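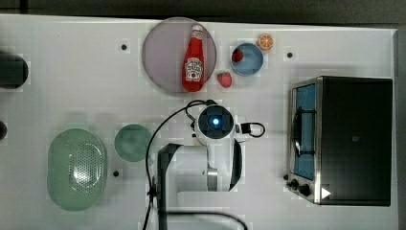

Skript Teil 12, Seite 3

Arbeitsregeln am Tischroboter -- gute Praxis für das Praktikum

So, nach der ganzen Kinematik jetzt der Teil, den viele im Skript überblättern und den ich dann im Kolloquium abfrage. Ich schreibe ihn absichtlich so auf, wie ich ihn auch erzähle. Wer die Kurzfassung will, nimmt den Aushang an der Tür, der gilt sowieso.

Fangen wir mit dem Tisch an. Die Küchenaufgabe (Teller, Schüssel, Sieb, Ofen und das ganze Kleinzeug) sieht harmlos aus, und gerade da wird gern geschlampt. Meine erste Regel: Auf dem Tisch liegt, was auf dem Aufgabenblatt steht, und sonst nichts. Kein Handy, kein Stift, keine Kaffeetasse, auch nicht ganz außen am Rand. Wenn ein Gegenstand fehlt oder durch etwas anderes ersetzt wurde, schreibt ihr das ins Protokoll, bevor ihr den ersten Lauf startet. Ich hatte letztes Semester eine Gruppe mit wunderschönen Erfolgsquoten für die Erdbeere, und erst beim Durchsehen fiel mir auf, dass sie auf halber Strecke eine andere Erdbeere genommen hatten. Größer, rauer, viel leichter zu greifen. Konnten wir alles wegwerfen, sehr schade!

Zweitens die Kabel. Ein Kabel am Handgelenk braucht eine Schlaufe mit genug Reserve, damit sich das letzte Gelenk drehen kann, und gleichzeitig darf die Schlaufe nirgends hängenbleiben. Das ist ein Kompromiss und den muss man ausprobieren. Also: Arm von Hand oder im langsamen Modus in alle Endlagen fahren, die in der Aufgabe vorkommen, und dabei aufs Kabel schauen, nicht auf den Greifer. Wenn es irgendwo spannt oder über den Tisch schleift, neu verlegen und noch mal von vorn. Im Projekt Alis haben wir dafür eine eigene Prüfzeile im Startprotokoll eingeführt, die übernehmt ihr bitte auch. Die Vorlage liegt im Kursordner.

Drittens, der Arbeitsraum. Große feste Sachen wie ein Tischofen gehören ins Kollisionsmodell, und zwar mit Tür. Wer eine Ofentür aufmachen will, braucht den Schwenkbereich auch, das vergisst man am Anfang gern (ich auch, mehr als einmal). Messt die Position nach jedem Umbau neu ein. Die Tabelle von der Vorgruppe abzuschreiben gilt nicht als Messen. In der alten Tabelle stand für die Ofenkante 828 mm, bei der Nachmessung waren es 910, und der Planer hat natürlich brav mit dem alten Wert gerechnet.
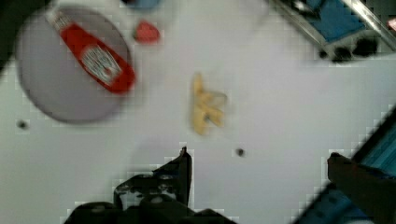
Viertens das Greifen selbst, und da wird es mit den Normen interessant. ISO 10218 kennt ihr aus der Vorlesung, die ISO/TS 15066 zur Zusammenarbeit von Mensch und Roboter auch. Was ich im Praktikum immer wieder höre: "Der Arm ist doch ein Cobot, der ist sicher." Nein! Bewertet wird die Anwendung, also Arm plus Greifer plus Werkstück plus das, was drumherum steht. Ein spitzer Finger am Greifer ändert eure Risikobeurteilung, ein schwereres Werkstück auch. Deshalb will ich von jeder Gruppe eine eigene Beurteilung sehen, eine Seite reicht, aber sie muss zu eurem Aufbau passen.

Und bitte: Während der Arm freigegeben ist, greift ihr nicht hinein, um schnell etwas geradezurücken. Erst Halt, dann Hand. Umgefallene oder verrutschte Teile bleiben liegen, bis der Lauf beendet ist. Der Lauf wird als das gewertet, was er ist, ein Fehlversuch ist ja auch ein Ergebnis.

Fünftens die Daten. Wir sammeln über das Semester 1,000 Läufe (ja, mit Komma, die Auswertesoftware von Lostiron will das so, ich hab's aufgegeben). Jeder Lauf bekommt eine Nummer, den Namen der Person am Nothalt und einen Satz zum Ausgang. "Hat nicht geklappt" ist kein Satz zum Ausgang. "Finger schließt neben dem Objekt" schon eher. Unscharfe Kamerabilder werden nicht gelöscht, nur markiert. Hinrichs hat im Märzkurs aufgeräumt, gut gemeint, und danach fehlten uns ausgerechnet die schnellen Bewegungen.

Für das nächste Mal: Startprotokoll ausfüllen, Risikobeurteilung als Entwurf mitbringen, und lest bitte den Abschnitt zu Stoppkategorien noch einmal. Wer beim Unterschied zwischen 0 und 1 unsicher ist, kommt vorher kurz bei mir vorbei.

Suchbegriff eingeben Suchen

Kontakt: Ute Ehlers, Robotiklabor Osten | Nach oben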